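Kanddale busca operadores de demostración (18 plazas)

El laboratorio de manipulación de Kanddale incorpora operadores para registrar demostraciones con pinza manual y por teleoperación. Proyecto Cumow, contrato de 11 meses, jornada parcial de 28 horas semanales.

Tareas: ejecutar secuencias de agarre, giro e inserción de piezas según guion, repetir las tomas descartadas y anotar los fallos de cierre.
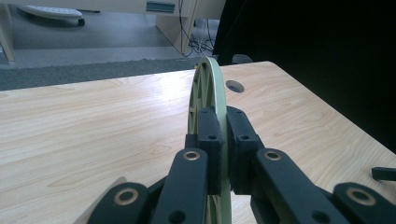 Se exige pulso estable, visión corregida y manejo básico de hojas de cálculo. No se requiere experiencia en robótica; la formación inicial corre a cargo de la empresa. Se valorará haber trabajado en montaje o metrología.

Candidaturas: CV en PDF a la atención de Hacer Erdem, referencia 774. Plazo hasta el 2021-08-15. La selección incluye prueba práctica presencial.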